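Search this repo
Search
Go

# Desk Tidying Set: what's in it and what it takes to set one up
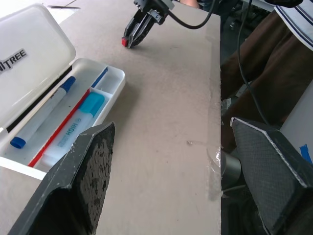

I get asked what this cost more often than I get asked what's in the files, so this README is mostly a shopping and planning guide with a data card stuck on the end. If you only want the data card, scroll down, no hard feelings.

I'm Odette, I look after the equipment list at Stalia (a small lab, two arms, one big table). Évan Tessier did most of the recording and Armelle Collet checked the labels. Complaints about money come to me.

## What you get

1,509 episodes of two-arm tabletop work with pens, markers and pencil cases. Each one has wrist video from both arms, joint positions, gripper opening and a one-line text instruction such as "put the highlighter back in the tray." 191 of them are marked `failed` in the index. Please keep those! We nearly threw them out in May and I'm so glad Didier Rolland talked us out of it, they turned out to be the part other groups ask for first.

## What to budget for

The arms are the line everybody looks at, and they're the line that gave us the least trouble. We got two quotes, one from Lefèvre and one from Teltberg, and went with Teltberg as they'd hold the price until our money came through. Lefèvre was cheaper on paper but charged separately for the mounting plates and the power supplies, and once I'd added those back in there was hardly anything between them. Ask for one quote with everything needed to bolt the thing down and switch it on. Use those exact words if you like.

Then there's everything else:

- **Finger pads.** These are a consumable, so put them in the running budget and not the equipment one. We tried a few surfaces and ended up liking a textured face for thin round things like pencils. I order 4 spare sets at a time.
- **Cables.** Buy them longer than you think. The length that works with the arm parked is too short once it reaches across the table, and a cable that tugs will show up in your joint data as a mystery. Ours hang with plenty of slack now — not pretty, but they stopped pulling out of the connectors.
- **Table board.** Get a plain beige one and buy two from the same batch. It'll scuff, and if you swap to a different shade halfway through you've got two datasets.
- **Tape.** Clear and colored. I wish I were kidding about how much we go through.
- **Objects.** Pens, highlighters and cases are cheap, but they get discontinued. If an object matters to your task, buy a box of it on day one. One of our markers vanished from the shop and Évan spent a whole Friday on the phone hunting for more.
- **Storage.** I budgeted for one copy of the video. You need two, plus room for the version you'll re-export after finding a timestamp bug.
- **People.** This is the big one. Recording takes an operator, and somebody has to reset the objects between episodes. It's tiring and you can't book the same two people all day, so plan for short shifts and pay for the breaks.

## Planning the time

We were up and recording 42 days after the arms were delivered. I'd promised less than that. Mounting and wiring went quickly, calibration didn't, and then we lost a good stretch waiting on a replacement wrist bracket that I should've ordered as a spare in the first place. If your grant has a spending deadline, work back from the delivery date and leave yourself a cushion on top.

We use Starnen for logging, which is our own little script collection and lives in `tools/`. It's free, it's scrappy, and it'll save you a license fee if you can put up with the error messages.

## Data card, short version

- **Tasks:** picking, placing, opening and closing cases, sorting by type
- **Control:** teleoperated, both arms
- **Setting:** one room, one table, normal office lighting
- **People:** hands, arms and clothing show up in some of the wrist video. Faces aren't part of what we release. Everyone who took part signed off on it.
- **Good for:** imitation learning, grasp studies on thin objects, failure detection
- **Not great for:** anything needing varied rooms or backgrounds
- **Known problems:** gripper opening drifts a little in the earliest sessions. Check the `session_notes` column before you train on those.

Prices aren't listed on purpose. Ours were negotiated and they'd be stale by the time you read them, but write to me and I'll send you the blank spreadsheet with every line we wish we'd had.

## Comments

**Valentin Hamel**
The "one quote with everything" tip saved me a second round with purchasing. Did you buy a service plan too?

**Odette Huet**
Glad it helped! No, we priced it and put the money into spare brackets and pads. With more than two arms I'd think again.

**Didier Rolland**
Add a second power strip to the list, please. We're still sharing one.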